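Chapter 4
Hair and Scalp: Basic Knowledge for Daily Care

After you study this chapter, you should be able to:
name the parts of a single hair and explain what each part does;
describe the growth cycle of hair;
choose a fitting tool for detangling, smoothing and styling;
keep a client record in the correct form.

Words to know: cuticle, cortex, medulla, follicle, sebum, shedding, cushion, pin

Opening case

Tamsin Rosenthal is a second-year student at the Grundden School of Hairdressing. In January she received her first regular client, Hazel Brannigan, who came together with her daughter Noemi. Both have long hair, and both said the same sentence at the start of the visit: "My hair does not grow anymore." Tamsin measured the length and wrote it in the record. She asked how they wash, how they dry and how they brush. When they came back in spring, the hair of Noemi was longer and the hair of Hazel had the same length as before.

The teacher, Delphine Crenshaw, did not give Tamsin the answer. She asked her to look at the ends of the hair under a magnifier and to compare them with the hair near the scalp. Please keep this case in your mind while you read. We will return to it in Section 4.5, where you will see the two records side by side.

4.1 What a hair is made of

The part of the hair which we can see is called the shaft. It has no living cells, and for this reason a haircut does not hurt. The living part is under the skin, in a small pocket with the name follicle. New cells are made at the bottom of the follicle. They are pushed up, they become hard, and they die before they reach the surface.

The shaft has an outer layer, the cuticle, which is built from flat scales. The scales lie one over the other like tiles on a roof, and their free edges point to the end of the hair. When the scales lie flat, light is reflected well and the hair looks shiny. When they are lifted or broken, the hair feels rough and it catches on the hair beside it. Under the cuticle is the cortex, which gives the hair its strength and most of its color. Thick hairs often have also a medulla in the center. Fine hairs can be without it.

Close to each follicle there is a gland that produces sebum, a natural oil. Sebum makes the skin soft and protects the shaft. On straight hair it moves down quite easily. On curly hair it moves slowly, so the ends of curly hair are frequently dry even if the scalp is oily. Brushing helps to carry the sebum from the scalp along the length.
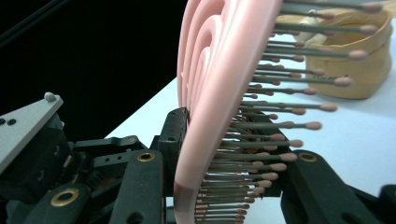 Figure 4.1 A brush with ball-tipped pins set in a cushion. The back is ridged plastic.

Tools for brushing are treated fully in Section 4.4. At this moment it is enough to know the main rule: begin at the ends, hold the hair above the knot with your free hand, and move up toward the scalp in small steps. A person who starts at the roots pushes all knots together into one place, and much hair is then broken.

4.2 How hair grows

Each follicle works in a cycle of its own. In the growing phase, the hair becomes longer for a period of years. A short phase of change follows, and after it a resting phase. At the end of the rest the old hair falls out and a new one takes its place. Neighboring follicles are usually in different phases, and so we do not lose all our hair at one time as some animals lose their winter coat.

Clients are often worried when they find hair in the sink. Explain to them calmly that daily shedding is normal. If a client reports a sudden change, or bare spots on the scalp, write it down and advise a visit to a doctor. A hairdresser does not make a diagnosis.

Before you continue

Read again the opening case. Write in your notebook two reasons why hair can grow at the root and still keep the same length.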